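Search
Search articles, people, back issues
Go

The Cord Drawer

When Birsen Tuncer moved her repair shop out of a garage and into a rented unit last January, she had 49 table lamps waiting for work and one box of cord. The box weighed more than most of the lamps. Every cord in it was wound around another one.

"I spent the first week untangling," she says. "I didn't fix a single lamp until Friday."

The shop is called Bruner, after the street where the garage was. Tuncer and her partner, Erdal Gezer, take in small lamps from hotels, offices and anyone who walks through the door. They rewire them, replace sockets and shades, and send them back. Last year they finished 502.

Most of the faults are dull ones. A plug has been pulled by the cord instead of the body. A switch has filled with dust. A shade has been left too close to a hot bulb for years and has turned brown on the inside. Gezer says a worn socket is the most common problem by far, and it takes him 31 minutes to replace one if the screws come out clean. They often don't.

The rest of the job is storage. A lamp arrives with a shade, a base, a cord and sometimes a spare bulb, and all of it has to stay together until it leaves. Tuncer tried cardboard boxes first. The boxes hid everything, and she kept opening the wrong one. She tried labels, which fell off.

Now the shop runs on open plastic baskets. Cables go in one color, and soft materials such as ties and wrapping go in another. The baskets have slots in the sides, so a glance is usually enough to tell if one is getting low. They cost very little and can be rinsed in the sink.

The lamps themselves are handled one at a time. A lamp is put on a clear table with its cord gathered at the foot, and the parts stay within reach on either side. Gezer used to line up five or six at once and work down the row. He stopped after he sent a hotel two lamps with each other's shades. 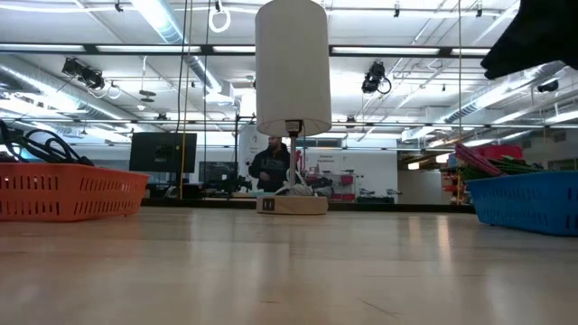
How to put a lamp away

Tuncer has firm views on this, and most apply at home.

Unplug the lamp and take out the bulb. Wrap the bulb in paper and write the fitting on it. Let the cord fall into the loops it wants to make, then tie it loosely. A cord wound tight around the stem will bend sharply at the same place every time, and that is where it splits.

White fabric shades should come off if the lamp is going into storage for more than a month. Brush them with a dry, soft brush from top to bottom. Hold the shade by its wire fitting. Fingers leave marks that show up once the light is on.

Wooden bases need a dry cloth and nothing else. Felt under the base is worth checking, as a missing patch will scratch a table.

Old cords can be kept if the covering is sound along the whole length. If it is cracked or sticky, cut off the plug and throw the cord out. Tuncer checks her spare cords every Monday before opening. She has stopped saving short ones.

The shop is open until 5:30 p.m. and does not take floor lamps.

Comments (3)

Marlow_K
I have been winding mine around the stem for thirty years. Going to go look at them now.

dustyshelf
Do they take clip-on lamps? I have two with bad switches and the hardware store only wanted to sell me new ones.

P. Anders
Agree about the baskets. I use one for extension cords and one for chargers. The chargers still get in with the extension cords.

Related articles
A Chair Seat in One Weekend
What to Keep in a Sewing Box
The Right Bulb for a Reading Lamp
Small Shelves for Narrow Halls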